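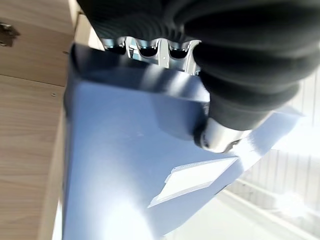 What the arm learned over summer

Feb 16, 2022

It has been a long, sticky summer in the Davcombe workshop, and those of you who dropped in over January will know that the fans never really caught up. We got a fair bit done all the same, and as several readers wrote in after the last newsletter asking how the contact work was coming along, it seemed only fair to give it a proper item of its own this time.

For anyone who has joined us since spring, the question behind the project is a plain one. When a robot arm presses on something that isn't quite rigid, or isn't fixed down very well, how much of what it feels belongs to the object and how much belongs to the arm itself? A person pushing on a cupboard door sorts this out without a second thought. Our arm, with a bellows sleeve over its gripper that adds a little springiness of its own, has to be taught.

The method we've been trying goes by Hutapea around here, after the street where the first version was sketched out on the back of a parking notice. The arm makes a short, gentle press, holds it, and then makes a second press at a slightly different angle. The wrist camera keeps recording the whole way through, and the model is asked to guess the force from the pictures before it's allowed to see the reading from the sensor. Where the guess and the reading disagree, that's the bit it learns from. We had expected to need a great deal of data for this, and we collected 3000 paired presses before Christmas with a fair amount of grumbling about it.

The pleasant surprise came in January, when we held back all but 222 of those pairs and trained again from scratch. The error on smooth, painted and shiny surfaces hardly moved. On softer things (cushions, a rolled towel, the old foam off-cuts from Ludgate) it got noticeably worse, so please don't go throwing your big datasets away on our account! Still, for hard and semi-hard surfaces it looks as though the pairing matters more than the pile, and that's good news for smaller groups who can't leave an arm running for weeks.

Glare remains our sore point. In strong side light the camera loses the edge of a pale surface just as the metal tip meets it, and the guesses get jumpy. We tried training on artificially washed-out pictures, and that helped a little – though only when the press was slow. Faster presses blur as well, and the two troubles together are more than the present model can manage. Dropping the press speed has cost us 4 extra hours on a full run, and we can live with that for now.

The next round starts in March, on the Bravell arm, with nine new surfaces and a stiffer sleeve. The write-up is in its second draft and we'll put a link in the newsletter once it's fit to be read. If you have an awkward surface you'd like us to try, bring it along to the open afternoon, or leave it at the front desk with your name on it, and do tell us whether you want it back.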